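Itzel Ponce has repaired accordions in Trurneck for 17 years, and she still keeps the first one she ruined.

"I took the reeds out and didn't mark them," she said. "Getting them back in order took me until May."

Ponce learned the trade from Faustino Mendoza, who played weddings and fixed instruments between them. He paid her in lessons for the first two years. She now takes in up to 57 accordions a year, most of them old Głowacki models with leaking bellows.

A bellows job costs $300. Tuning costs more, and she tells customers so before they open the case. "People get upset if they hear it later," she said.

She does not work on electronic instruments. Asked about players who store accordions in a garage, she said the wax dries out and the reeds fall off.

Her one student, Damián Cuautle, started at the shop on 2/3/23. He is allowed to do straps, buttons and bellows tape.

"Reeds next year," Ponce said. "He marks everything. I check."

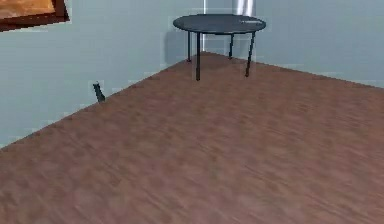

Vol. 8, No. 17

The shop does not take walk-ins. Repairs are by appointment, and Ponce asks that callers have the maker's name ready.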